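Hetine Opens Its Gripper Comparison Program to Outside Teams

Undow, May. Hetine is very happy to share that its gripper comparison program, which started out as something we did for ourselves on slow afternoons, is now open to any team that would like to put a gripper, an arm or a controller through the same set of trials we use in our own shop. We have been talking about doing this for a long while, and it feels good to finally say it out loud!

The first round compared 5 two-finger grippers, all of them in simulation to start with. Each one was given 800 attempts at the same list of jobs, from picking up small boxes to reaching past a screen without bumping into it, and each one was run with the same arm and the same controller settings so that the hand itself was the only thing that changed from one run to the next. That sounds simple when you write it down. It took our team most of the winter to get it right, and we are grateful to everyone who put up with us while we did.

"People ask us all the time which gripper is the best one, and I never know what to tell them," said Sofia Mota, who leads the program at Hetine. "Best at what? A hand that does beautifully with a box on an open table can get into real trouble when there is a monitor leaning nearby and not much room to turn. We wanted a way to sit down with a customer and look at the same jobs together, side by side, and talk about what matters to them."

A good part of the work went into the wrist view, the picture a controller gets from a camera looking out past the fingers. A wide gripper base takes up a lot of that picture, and long fingers can cover the very thing the arm is supposed to be reaching for. Each gripper is therefore checked with its fingers open and nothing in its grasp before any of the picking jobs begin, in rooms with different walls, different tile patterns and different things on the screens. 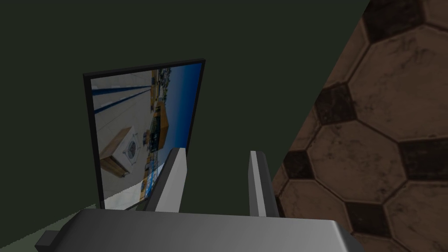
What Visiting Teams Can Expect

Teams who join will get a copy of the job list, time on our simulation machines and a written report at the end covering all 238 checks, including the ones that went badly. Beat Fankhauser and Nazar Onyshchenko will be on hand to help bring in gripper models, and they have asked us to mention that rough drawings are perfectly fine to begin with. Teams that want to go on to physical trials can book the bench at our Undow shop, where we have set aside 200 hours for visitors in this first season.

The arm maker Sopacua and the controller company Haden have both signed on for the second round, and we could not be more pleased to have them with us.

"We came over for one afternoon and ended up staying until dinner," said Aníbal Agudelo of Sopacua. "It was a pleasure to see our arm treated just the same as everybody else's, and we went home with a long list of things to fix."

Tarek Tarawneh of Haden added that his group plans to bring two versions of its controller, an older one that customers know well and a newer one that is still being tuned. "I have my own guess about how that will go," he said, "but I would like to see the numbers first."

Sign-up is open now, and there is no charge for schools. To ask for the job list or to arrange a visit, please write or call the Hetine front office, where someone is at the desk from 8:30 in the morning.

Related News
Haden Joins Second Round of Gripper Trials
How We Picked Our Job List
Hetine Adds Bench Space at Undow Shop
Wrist Cameras: Notes From Our First Season
Sopacua and Hetine to Share Arm Models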